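Dell tower, is it worth saving or just strip it for parts?

procha_d
Picked up a Dell desktop in February from an office clear-out, 20 bucks, no drive in it. I want to turn it into a file box for the house (family photos, scanned tax stuff, that kind of thing). I've only ever swapped a hard drive before, so be gentle. Do I clean it up and use the board that's in there, or pull the board and put something newer in the case? My brother-in-law says Duren cases are cheap and I should bin the whole thing.
- Dušan

slotwise
Keep the board. A file server for one house needs next to nothing. Reseat the memory, put a fresh coin cell in, blow the dust out and see if it posts. If it does, you're 20 bucks in and done.

hau_diem
I'd go the other way. Those office Dells often have their own power connector and their own front panel plug, so the case is only good for the board it came with. Once something dies you're hunting for one exact part. I went through this with mine and ended up paying 70 for a used supply from Ustero, and it whined.

slotwise
One whiny supply doesn't make it a bad plan! Mine has been on in the hall closet for 11 months.

hau_diem
In a closet, with the door shut? Okay then.

procha_d
Ha, please don't fight over my 20 dollar computer. What about the memory, does it matter which slots I use? I have two sticks out of an old machine and no idea if they match.

kettle_and_coil
Read the stickers first. If the notch doesn't line up with the slot, it's the wrong kind and no amount of pushing will fix that. Open the clips, line up the notch, press evenly at both ends. Power cord out of the wall before any of this, please.

And leave the processor alone unless you have a reason. People lift that lever out of curiosity and then they're on here asking about thermal paste.

hau_diem
Agree with all of that. Also look at the capacitors while you have the side off. Flat tops are fine, a domed or crusty one means I win the argument :)

procha_d
Okay, I'm going to try slotwise's way first. I ordered a coin cell and a can of air from Vávra. If it won't post I'll price out a newer board and a Foltico case, but that gets close to what a ready-made box costs and my wife has already raised an eyebrow. We have something like 1000 photos to move over and they're on three different phones, so the computer may be the easy part. I'll work on it at the kitchen table after dinner, the light is better in there.

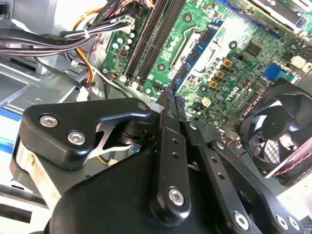

Next thing is where it should live once it's running. The hall closet is full of coats, so I'm thinking the shelf over the washer - is that too damp? There's an outlet right there and the router is on the other side of the wall, so I'd only need a short cable.

slotwise
I wouldn't, not over a washer. Shaking and steam. Bottom of a bookcase with the back open works great.

procha_d
Bookcase it is, if I can move the board games.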